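Drondness Hand-Guided Demonstrations
Data card, version of January 16, 2020

Summary
This release contains 2,614 demonstrations of everyday object handling, recorded by operators holding the gripper in their own hands. No robot arm is used during collection. Each episode stores wrist video, finger opening and gripper pose.

Contents
Training split: 2,300 episodes
Failed or abandoned attempts, kept separately: 314 episodes
Tasks: grasp a bottle, move a bottle, clear a tabletop

Collection
Operators were trained by Ellano and worked in furnished office rooms. Lighting and furniture were left as found – no backdrop was used. Persons are pixelated before release.

Bottle tasks, wrist view, purple bottle with green cap:

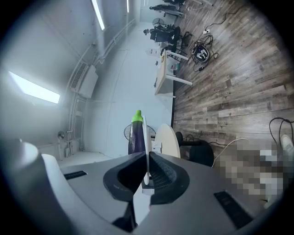 Sérgio Nogueira asks whether the failed attempts may be mixed into training. They may, provided the outcome label is kept – policies trained without it tend to copy the misses.

Known limits
Wrist video is strongly curved near its borders and may be rotated. Users should not assume that the floor is at the bottom.

Contact
Requests for corrections or removal go to the Histier data office.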